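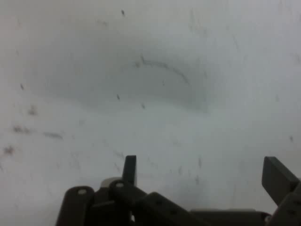

Marks on the white surface, close up

Curved smudge and brownish marks on a pale matte surface – what will take them off?
Posted in Cleaning & Stains, 1 Jan 2023
by prellside44

I have a smooth matte white panel in my workroom, bought used in November with a load of other Storex furniture. It has picked up a lot of marks. The one that bothers me most is a thin dark curve, broken up into little dashes. There are also brownish smudges over on the left, plus small dark specks here and there.

So far I have tried warm water with dish soap and a dry microfiber cloth. The specks got a little lighter, I think. The curve did not change. The seller didn't know what the finish was, so I don't know if this is paint or some kind of coating. I don't want to end up with a shiny patch in the middle of it. Replacing the panel is possible but I would rather spend 13 dollars on a cleaner than pay for a new one and the delivery to Prellilach.

What should I try next, and in what order?

3 replies

Zheng_paintshop
Find out what the finish is before you use anything stronger. Put a drop of rubbing alcohol on a white cloth and rub a corner at the back for a few seconds. If white comes off on the cloth, it is probably latex paint and you should keep alcohol away from it. If nothing comes off, it is more likely a baked or laminated finish and you have more options.

For paint: mix a teaspoon of baking soda with enough water to make a thin paste, use a soft cloth, and go lightly. Matte paint gets shiny when you rub it hard, and you can't undo that except by repainting. Stop as soon as you see the sheen change.

For a coated panel: alcohol first on the curve. An arc like that can be old marker or a scuff from something round. Marker will usually smear before it lifts, so keep turning the cloth to a clean part. A scuff may need a white eraser. Do the brownish marks separately with dish soap and let the soap sit 4 minutes before you wipe. If they are rust or wood stain they may not come out completely.

Rinse with plain water when you are done and look at it again the next day in daylight. Gray areas can be leftover cleaner – or just a shadow.

mopbucket2000
magic eraser. works on everything

lolexuser
Careful with the melamine sponge mentioned above. I used one on a matte Lolex shelf and it took the marks off, but now there is a glossy spot that shows whenever the lamp is on. Try it at the edge first, wet, with almost no pressure.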